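3.2 Task and student procedure

The bag-opening task was set as the final exercise of the Padden module, taught by Hájek and Geagea in June. Students worked in pairs at a two-arm station. One wrote the control script in Gromivus while the other kept the log, and the roles were swapped at the halfway point.

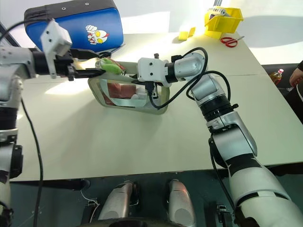

Pairs were marked on completed trials and on the quality of their written fault notes. Objects were not cleared from the back of the table between trials - the yellow bin and the red-handled scissors, for instance, stayed within view of the head camera - so scripts that relied on a plain background tended to fail early. A trial was stopped after 400 seconds. The full set came to 305 trials, of which 2 were discarded owing to log errors.

Several pairs asked to change the gripping force between trials. This was allowed provided the new value was logged before the arms moved.
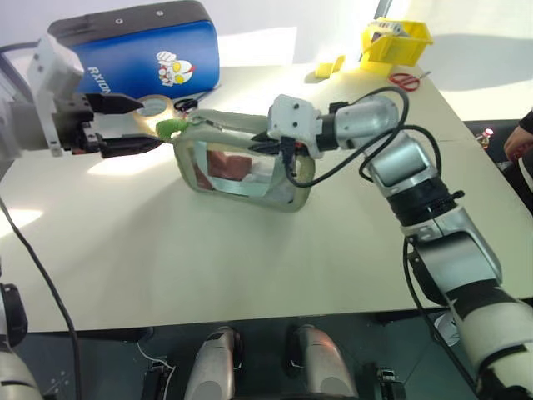 Why were students not given a working script to start from? Earlier groups who received one altered only its timing values, and their fault notes said little about grasp planning.

Wrist camera footage was reviewed by Daher and Kassab, who had not taught the module. They coded each failure as a slip, a missed grasp or a collision, and disagreements were settled by Hijazi. 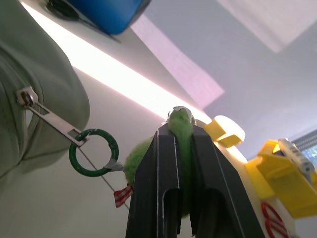
Figure 4. Wrist camera view with a green ball held between the gripper fingers; bag and zip pull at left.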